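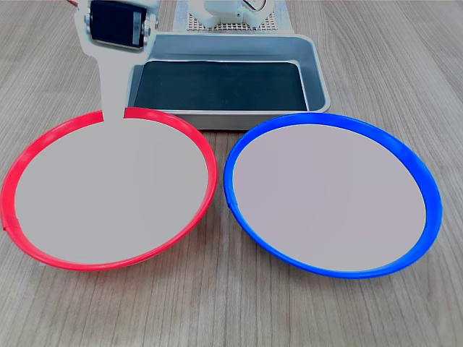 ¿Merece la pena el kit de brazo de Vistbridge para clasificar piezas pequeñas?

Publicado por Yakubu Garba en Robótica de sobremesa

Buenas. Tengo un taller de bisutería en casa y paso las tardes separando cuentas por color, actividad que recomiendo a mis enemigos. He visto el kit de brazo de Vistbridge, el de servos y eslabones blancos, y me tienta. La idea es sencilla: una bandeja con todo revuelto, un plato para cada color y yo en el sofá.

Mis dudas: si un principiante con paciencia limitada puede montarlo, si repite bien la posición y si conviene pagar el paquete con la controladora Gudwood o tirar con la básica. Sé soldar, mal. Programar, peor.

Rakiya Anozie
Lo tengo desde abril. El montaje me llevó dos tardes, y una entera se fue en los tornillos de los servos, que son diminutos y aspiran a vivir debajo de la nevera. El manual tiene 32 páginas y la 19 está al revés, no girada: los pasos van del último al primero. Léela de abajo arriba y todo encaja.

Sobre la precisión: para soltar algo dentro de un plato ancho, sobra. Para cogerlo de la bandeja ya hay que negociar. Tres consejos que me habría gustado leer antes:

- Centra todos los servos antes de atornillar los eslabones. Si no, el brazo saluda al techo en cuanto le das corriente.
- Fija la base a algo que pese. La mía caminaba por la mesa.
- Pon una alfombrilla oscura y mate en el fondo de la bandeja. Las cuentas resbalan menos y, si algún día añades cámara, el metal pelado da unos reflejos horribles.

De 20 cuentas me coloca bien 19 cuando son de 10 milímetros. Con las pequeñas no doy cifras por respeto al fabricante. La controladora Gudwood la compraría otra vez: deja grabar posiciones moviendo el brazo a mano, sin escribir una línea, y creo que por ahí van tus tiros.

Idris Cadwaladr
Yo compré un Ammann y va perfecto.

Anselmo Bragança
El Ammann cuesta bastante más, Idris, pero gracias por el parte.

Yakubu, añado una cosa a lo de Rakiya: el kit no distingue colores. Va de un punto a otro punto, y si en la bandeja hay una cuenta roja y una azul, para él son la misma cuenta. Necesitas cámara y programa, o un alimentador que le presente las piezas ya ordenadas, y entonces el trabajo lo has hecho tú - con un brazo mirando. Bradwood vende un módulo de visión compatible. Funciona con luz constante; al lado de una ventana me confundía el rojo con el naranja a partir de las seis de la tarde.

Mi consejo es empezar con dos colores bien distintos y dos platos que no se muevan. Pégalos a la mesa con masilla, que el primer codazo te descoloca todas las posiciones grabadas.

Yakubu Garba
Gracias a los dos, y a Idris también. Pido el kit con la Gudwood y dejo la cámara para más adelante. Hasta entonces los colores los distingo yo, que vengo calibrado de serie.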